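Serklow Building Services: Client Support Log
Ticket 2000: Water staining to ceiling below new bathroom
Reading time: 2 minutes
Print this page | E-mail this page

Status: Closed
Property: Endomlow, flat 19
Handled by: Kyriaki Tsakiris, Aftercare

Reported fault
The client reported a brown stain on the hall ceiling, beneath the bathroom completed by our team in May. The stain was said to grow after the shower had been used.

First visit
The supply pipes were tested under pressure for 30 minutes and held. The basin and toilet connections were checked and found sound. The client was asked to use the bath only until the second visit.

Second visit
The shower tray was filled and released. Water was found at the joint between the waste and the trap. The rubber washer had been fitted out of line. A new Gesia washer was fitted and the joint remade. The sealant along the long side of the tray had also pulled away from the tiles and was replaced.

Third visit
The ceiling was checked with a damp meter and found dry. It was treated with stain block and given two coats of white paint. No charge was made, as the work falls within the guarantee.

Further action
The same trap was used at flat 148. The resident has been written to and an inspection offered. Fitters are reminded that every tray must be filled and released before the access panel is closed.

Ticket closed 16 January 2025.

Comments (3)

Giáp: We had the same mark on our ceiling. Is the sealant covered by the guarantee as well?

Aftercare: It is, for faults in fitting. Please open a new ticket and quote your flat number.

Flat 12: The painter left everything very tidy. Thank you.
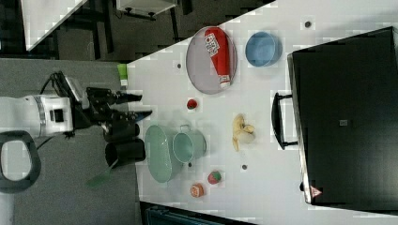

Black cups and a small green brush at the table edge.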